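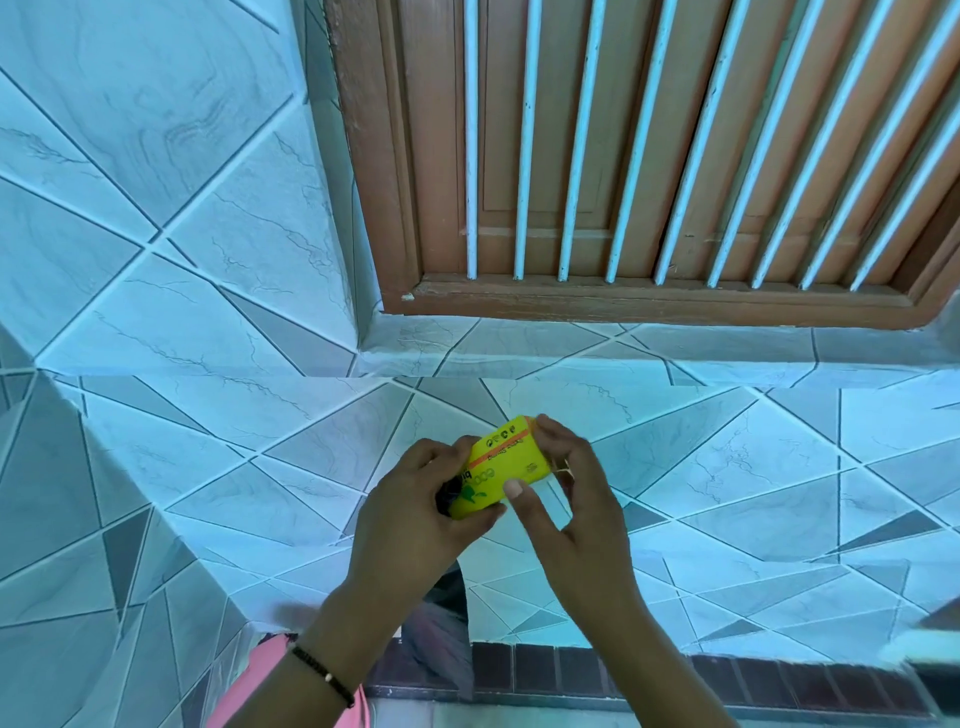

Both hands on the yellow "Extra Strong" bar, tiled ledge under the window.

Dec 16, 2020

Long evening on Clorka, mostly the grip code. I keep going back to how people handle soap, and the left hand does so much more than I gave it credit for! Fingers curled right around the near end, the right one only pressing at the upper corner and the front face. My two grippers both squeeze flat from the sides like they're closing a book, so I want to try one wrapping and one pushing.

Printed the new fingertips in the soft filament (33 minutes each, fine) and glued on the rubber from the Meijer dish gloves. Glue is still tacky on the left pair – don't touch them, they're on the shelf over the drill press.

Servo numbers before I lose the scrap of paper: closed at 900, open at 425 on the right side. Left side is off by a bit and I think the horn is one tooth over. The Donetti board got warm again when both sides held for a while, so I dropped the hold current to 192 and it still kept the wood block up.

Shiny tile is going to be a pain for the depth camera. Maybe try it with the lamp turned to the wall first?

Still to do: move the horn, re-run the Vulimora calibration, buy soap (bars, more than one, they get chewed up fast). Whoever has the small hex keys, please put them back in the blue tin.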